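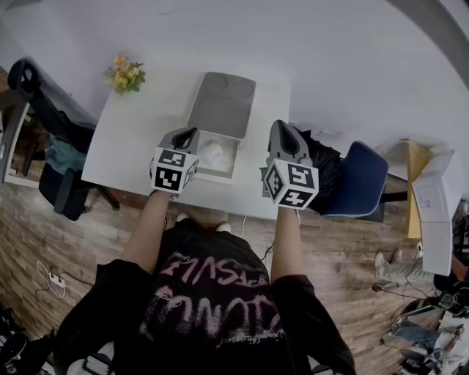 Collection Practice at Forkine: Notes From the Second Month

The Forkine project has now completed its second month of recording demonstrations for household manipulation. Several readers have asked how the work is organized, and this post sets out the current procedure together with a few opinions that are mine alone.

Demonstrations are performed by hand. The operator stands at a table and works through a short task with a pair of hand-held grippers, each carrying a marker cube from which its position is recovered. The method was proposed by Parvathi Kulkarni, who had grown tired of teleoperation and the slow, cautious movements it tends to produce. With the grippers in hand, a new operator moves at a natural pace within the first morning.

The present task family concerns boxes and soft goods. A box with a lid and a cloth are placed on a white table, and the operator is asked to pack, unpack or tidy according to a short written prompt. Cloth remains the most difficult part of the set. It does not return to the same shape twice, and an operator who has packed the same piece all afternoon will begin to crumple it in a habitual way. Deolinda Antunes, who reviews the recordings, can often identify the operator from the folds alone. A model trained on such material will learn the habit along with the task.

For that reason operators now change places after 60 demonstrations, and the starting arrangement is reset by a second person. The prompt sheet also calls for objects that have no part in the task, such as artificial flowers, to be left on the table in some recordings. Frans Van Hecke objected to this at first on the grounds that it would lengthen the review. It did, though by less than he feared.

Marker visibility deserves a separate remark. Tracking is lost when a wrist turns far enough inward to hide the patterned faces, and the operator has no means of noticing this during the recording. We discard such demonstrations in full. I would have preferred to keep the usable portions, but Su-bin Seol showed that the trimmed recordings started in odd positions and confused the later stages of training – a point I conceded in February.

The target for this task family is 2,000 accepted demonstrations. Progress has been uneven. A good session ends with very little to discard, while a poor one can cost most of an afternoon, usually through a calibration that was not repeated after lunch.

The next set will add containers with tighter lids, which require both grippers to act together. Mal-soon Ki is drafting the prompts, and the first trial is planned for Saturday, with six operators taking part.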